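Visit to Medier, teaching floor, April 18, 2024
Written up for the members' newsletter by Liesbeth Smits

Medier opens its building to outside visitors twice a year, once in spring and once in July. I went to the spring one. The company does one thing, which is record people doing household and light workshop tasks so that the recordings can be used to train robots. It has been doing this in the old Wuyts furniture showroom, on the ring road behind the garden centre. Parking is at the rear. The sign at the front still says Wuyts.

There were 29 of us, in two groups. Mine had a few people from aged care, a high school technology teacher, two men from a packing firm and some retired engineers who asked most of the questions. We were given lanyards and asked to leave bags in the lockers. Photos were allowed anywhere except the server room.

The tour began upstairs with a talk. The speaker kept it to half an hour. Medier records in two ways. In the first, called remote control on the day, a person moves a pair of lightweight arms and a robot somewhere else in the room copies the movement. In the second, a person carries the gripper in their own hand, with a camera on it, and does the task directly at a table. The robot is not there at all. The two ways have different costs and different problems, and the rest of the day was mostly about those.

Remote control came first. The station was at the far end of the old bedding section and had a rail around it at waist height. The operator was putting cutlery into a drawer tray. She sat with her back to us and watched the robot directly over the top of her own set of arms. It was slow. A fork took her longer than I would have guessed, and she set it down and picked it up again when it landed the wrong way round. The attempt was kept. Our guide said that recordings with a mistake and a correction in them are useful, and that operators are told to fix an error and carry on instead of starting over.

Visitors could try it. I had a turn at moving a sponge from one bowl to another. The arms are lighter than they look, but there is no feeling coming back through them, so you squeeze by eye. I crushed the sponge flat and then dropped it beside the bowl. The technology teacher did it cleanly on his first try. He said he flies model aircraft, where you also have to think a bit ahead of the thing you are steering.

The program that runs the stations is called Nurier and was written in the building. At the end of each attempt the operator marks it as good, usable or bad, and adds a short label from a list. The list is long. One of the engineers asked who checks the labels and was told that a second person looks at a sample of them. He asked how big the sample was and did not get a number.

Next we went to the storeroom, which I enjoyed more than I expected. It holds the objects used in the tasks, on grey steel shelving, sorted by what they are for and then by size. There are 876 of them on the register. Most come from op shops and discount stores. The storekeeper wants things that are a bit awkward: lids that stick, jugs with odd handles, cloth that will not hold a fold. She said new staff always bring back matching sets, and matching sets are no good to her because every cup behaves like the last one. Glass is kept on the bottom shelf. Broken items are struck off the register the same day.

After tea we were taken to the hand-held stations in the front of the showroom, where the big windows have been covered over. The tasks here are the kind anyone does at home, such as setting a table, tidying a shelf or arranging flowers. Operators work with a gripper on each hand if the task calls for it. They rotate to a new task during the shift and have a stretch break in between, as the tools get heavy on the wrist.

We were asked to stay back from the tables and keep our voices down. It was quiet work to watch. A person would reach in, close on something, move it, let go, and then put everything back in a different spot for the next attempt. The putting back is part of the job. If an object starts from the same position every time, the robot learns the position and not much else, so the starting layout is changed by hand between attempts.
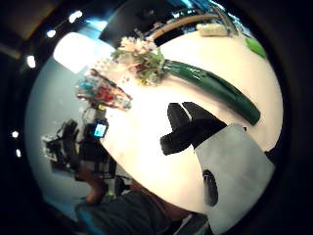
Flowers came up several times in the questions. The guide said soft and uneven things are the hardest part of the list, because they bend when touched and the gripper hides them just when you want to see them. Shiny things are a nuisance as well, and so is strong light on a pale surface. They do not try to remove all of that. A robot in someone's kitchen will have to put up with glare, and the view is that it should meet some in training.

A person on a full shift is expected to bring in a set number of attempts, but the target depends on the task and is set by the floor lead. The whole site aims for 3000 a week. One of the aged care visitors asked what happens if an operator is having a bad day. The answer was that slow attempts are still paid, and that pushing for speed gave them a month of recordings they could hardly use.

The same visitor asked when any of this would be able to help a resident get dressed. The guide said not soon, and that Medier does not record any task that involves touching another person. Its customers are mainly after kitchen and sorting work. One of them, Zurnetness, had a small stand near the exit with a robot wiping a bench. It did the middle well and missed the corners. The man on the stand said corners were being recorded that week.

I asked about the operators. Most had come from hospitality or retail, and training takes 2 days for the hand-held tools and longer for remote control. The woman we had seen doing cutlery was on her break by then and spoke to a few of us. She used to work in a bakery. She prefers the remote station because she can sit, though she finds she comes home and reaches for things slowly. Her least favourite task is threading a belt through loops.

Some practical notes for anyone going to the next one. The floor is polished concrete and cold, so wear proper shoes. The upstairs room has a lift, but it is at the back and you need to ask for it. The remote control turns are first come, first served, and the morning group had longer at it than we did. Lunch is not provided. The garden centre next door has a cafe that does a decent soup and closes at three.

Bookings for the July visit are made through Medier's front desk. Group size is the same, and they will take a second group from us if enough members put their names down with me beforehand.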